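Workshop tips: trying out gripper fingers on kitchen plastics
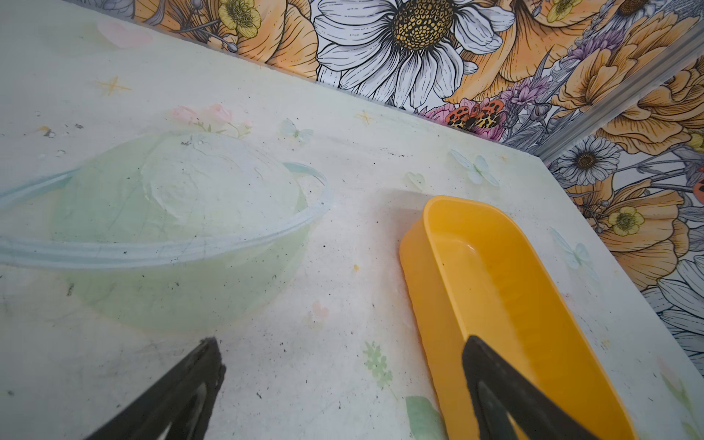
Two black fingers with the green bowl and the yellow tray.

In our small workshop in Pramley we compared two sets of fingers for the same arm, the Pestura and the Lerar. Both are sold for light household things. I write down what I learned, maybe it spares you a weekend.

Start with soft plastic. A bowl with a wide rim is a good first object, and you should try it with the rim up and also upside down. The Lerar set held the rim well at 30 per cent force. The Pestura needed more, and at full force it bent the plastic.

Long trays are harder. Come across the narrow side, never along the length, and close slowly. If the tray turns in the grip, move the fingers a little towards the middle and try again.

Check what the wrist camera sees before you blame the fingers. Translucent plastic on a pale, printed table gave our controller much trouble – it found the yellow tray every time, but the green bowl only sometimes. A side lamp helped more than any change in the settings.

Wipe the table and the finger pads between runs. Crumbs under the pads spoiled nine of our grips before I noticed.

Keep a notebook with the force, the colour of the object and the result. We did more than 200 grips with each set, and without notes I would remember only the bad ones.

The Wainwright pads arrive in February and I will try them on the same bowl.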